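Shehu bench: what the equipment request covers

Posted 10/27/24

The Flaken budget for next year has one line for hand-held grippers and another for everything they wear out. These pages go with the request. The Gitinton bench is quoted separately.
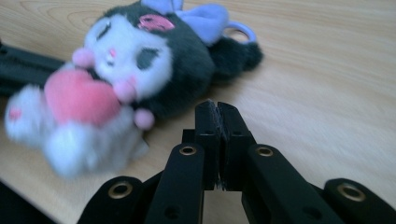 Grippers are the largest item, at 2,203 dollars a pair with mounts. Soft goods are cheap by comparison. A plush toy with a pink heart costs very little, and we have put down 100 dollars for toys and keychains through May. Brass eyelets at the link joints should be ordered as spares – the supplier in Eten ships them in bags of 29.

Pads are a running cost and get their own line. 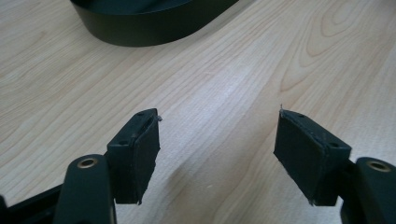 One reader asked whether pads should be bought ready cut, as trimming sheet stock takes up bench time that never shows in the budget. We are pricing both.

Table, stand and cabling come to 1,000 dollars. Two grippers per table is the plan for every bench.

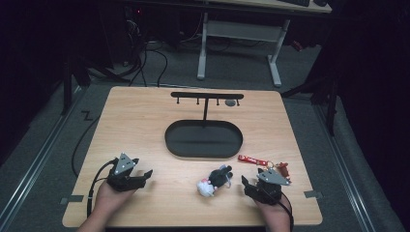 The reply from Gitinton was that a third gripper should be bought as a spare before any second table, and that cables should be moved to the repair line.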